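How to keep a small workbench in order
By Shanti Agarwal
17 shares

My workbench is short and it stands in the corridor, so I must be strict with it. I collected these tips during many winters of repairing chairs, lamps and toys for the family.

Put away the tools before you sweep, never after. Small screws like to hide under pliers, and you will throw them out with the dust. I give the last 15 minutes of every job to this work.

Keep screws in low jars with a wide mouth. Write the size on the lid and also on the side — lids get exchanged very easily. If a jar is more than half full, start a second one.
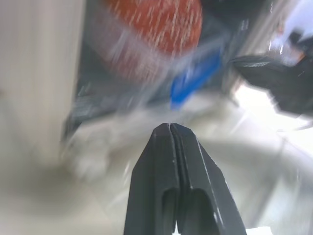 A close, blurred view.

For glue, wipe the neck of the bottle with a damp cloth before you close it. If the cap is already stuck, hold it under warm water for a minute and turn slowly. Do not use pliers, they crack the plastic.

Sandpaper should lie flat and dry. I cut each sheet in four and keep the pieces between two boards, coarse at the bottom and fine at the top. A worn piece is still good for the last pass on soft wood.

Oil the hinges of your toolbox in February, when the air in the house is dry. One drop is enough, and clean the rest with an old sock.

4 comments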